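The spice seller of Nidmont on freshness, garlic and why your paprika tastes like dust

Thursday, January 9, 2020

The bell over the door at Amitz has a crack in it, so it clunks. By the time it has clunked behind you, you can already smell cumin, and something sweeter under it that turns out to be a sack of fennel seed the owner opened that morning. She has run this narrow shop on the hill side of Nidmont for eight years, and she agreed to talk to me on one condition: that I'd leave her name out of it. "Put the shop's name in," she said. "People can come in and find out mine."

So we sat on two stools behind the counter with a pot of tea, and I asked the question I'd been wanting to ask someone for a long time. Why do the spices in my kitchen taste of so little?

"How old are they?" she asked.

I said I had no idea.

"Well, there you go!" She laughed so hard she had to put her cup down. "Everybody says that. I had a man in here who brought me his nutmeg to smell, and the price sticker was from a store that closed before I moved to town. He'd been putting it on his eggnog every Christmas."

She didn't grow up cooking. Her mother's kitchen in Armont had salt, pepper and a box of bay leaves, and the bay leaves were mostly for keeping bugs out of the flour. Her first job was in the office of an importer called Després, where she typed invoices and never went near the food. Then one May the warehouse was short of people and she was sent down to help check a delivery of coriander.

"They cut the bag open and I put my face in it," she said. "I was supposed to be writing down a lot number. I can still tell you the number, it was 526, and I couldn't tell you my own license plate. It smelled like oranges. I thought coriander was a brown powder that tasted like brown powder, and here was this thing that smelled like oranges."

She asked to be moved to the warehouse for good. It paid less. She learned to grade peppercorns by hand, to hear the difference between a dry chili and one that would go moldy in the bag, and to drink a great deal of bad coffee at five in the morning. When the lease on the Nidmont shop came up, she had 4000 dollars saved and a pair of secondhand scales.

The shop now carries about 50 spices, and she'd like to keep it that way. Customers ask for more all the time, and she writes down every request in a school notebook, but a jar that sits on the shelf for a year bothers her. "I want to sell you cumin I'm excited about," she said. "I can't be excited about cumin I've been dusting."

I asked what a beginner should do first, and she was off, talking with both hands.

"Buy whole seeds and buy a small amount. Get a cheap coffee grinder, and don't ever put coffee in it. Toast your cumin in a dry pan until you can smell it from the next room, then get it off the heat right away – it keeps cooking in the pan, people forget that. Then grind it and put it on a fried egg. Just an egg! You don't have to make a curry with 20 things in it. I'd love it if you did, but start with the egg."

She is less strict than I expected. I had come in a little ashamed of my supermarket garlic powder, and I confessed to it somewhere around the second cup of tea.

"Oh, I love garlic powder," she said. "Please write that down. Cooks get so snooty about it. Fresh garlic is one ingredient and garlic powder is another one. You can't put fresh garlic on popcorn, it burns or it slides off. On popcorn, on roast potatoes, in the flour when you're frying chicken, the dry stuff is wonderful."

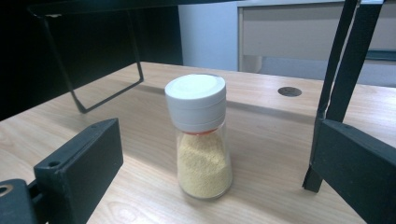
Her one rule for it is to keep it away from the stove. Steam gets into the jar when you shake it over a hot pot, and after that the powder sets like plaster. She shakes it into her palm first and then drops it in, and she does the same with onion powder and anything else ground that fine. If it has already clumped, she breaks it up with a fork and carries on.

Paprika is where she gets stern. "Paprika goes fast. The color goes, the smell goes, and then you've got red dust. Keep it in a drawer, in the dark. If you cook with it a lot, keep it in the fridge, I don't care who laughs at you." She writes the date on the bottom of every jar at home with a grease pencil and goes through them all on New Year's Day. This year she threw out some marjoram and a ground ginger. The ginger still annoyed her.

Three customers came in while we talked, and each time she jumped up before the bell had finished. One wanted a birthday present for a brother who likes to grill. She opened tin after tin for him, made him smell two kinds of black pepper with his eyes shut, and was delighted when he preferred the cheaper one. "So do I!" she told him, already scooping.

I asked what she was looking forward to this year. There's a caraway she has been trying to get hold of, from a small farm outside Armont, and the grower has finally promised her one sack. She plans to bake rye bread with it the day it comes in and leave a loaf on the counter with butter. She'd also like to run an evening class in the back room, though she'd have to find somewhere else to put the chilies.

Before I left she filled a paper bag with fennel seed, folded the top over twice and wrote the date on it. I had it on roast carrots that night with a little honey, and I've been back for more.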